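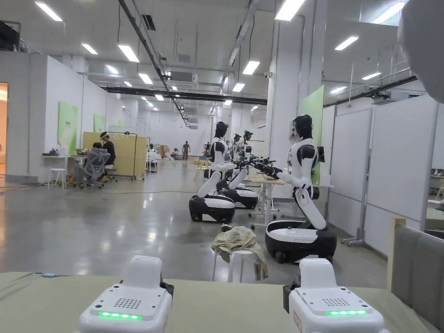 Dutum publishes its rules of good practice for shared robot halls

Jul 10, 2020. Dutum today makes public its Dilgate Rules, a set of 30 rules for halls in which people and mobile robots work on the same floor. The rules are written for small teams which have no safety department of their own. They ask that robots are placed in a row with their arms toward the work table, as the four wheeled humanoids are at the right side of the hall, and that desks for people are kept on the other side. Hand-held grippers are also included, and for them the rules require a fixed place on a covered table between two tasks.

The text was prepared during 52 weeks together with the engineering office Woldemariam. A first draft was sent to users in February, and many of their remarks were about cloth work, where folding and sorting of garments is repeated many times in one day.

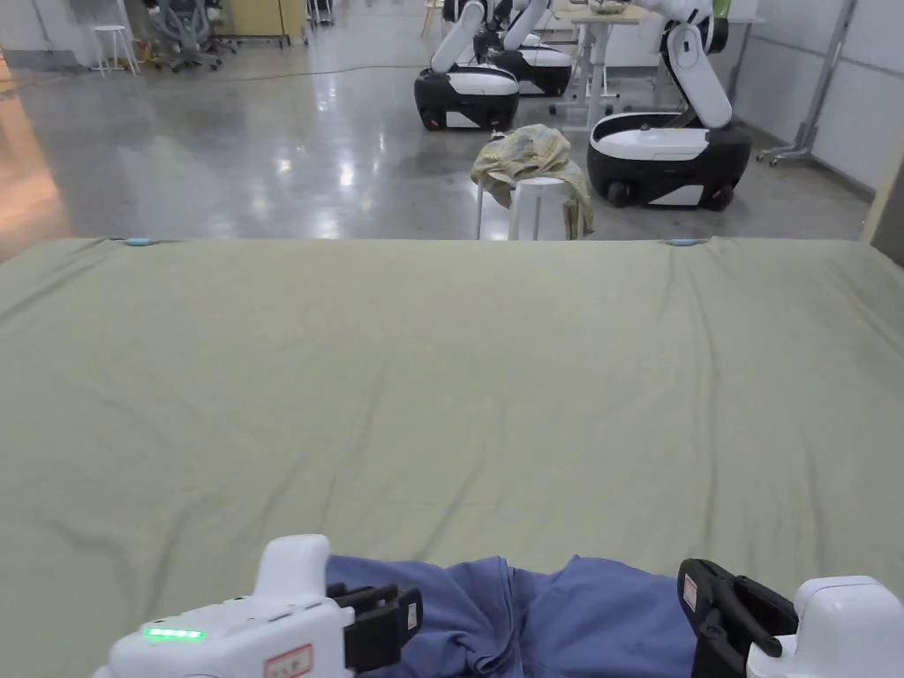
For this kind of work the rules now have a separate chapter. It says that the cover of the table must be fastened, that the operator keeps the fingers away from the jaws, and that every gripper is checked before each shift. Cables on the floor must be reported and moved out of the driving paths.

"We wanted a text that a new colleague can read in the morning and use in the afternoon," said Américo Ramalho, head of standards at Dutum. "It does not replace the law of any country, and we say this on the first page."

The Dilgate Rules can be used free of charge. Edlow will offer training on them in two levels, for operators and for supervisors. Comments on the text may be sent to the Dutum standards desk.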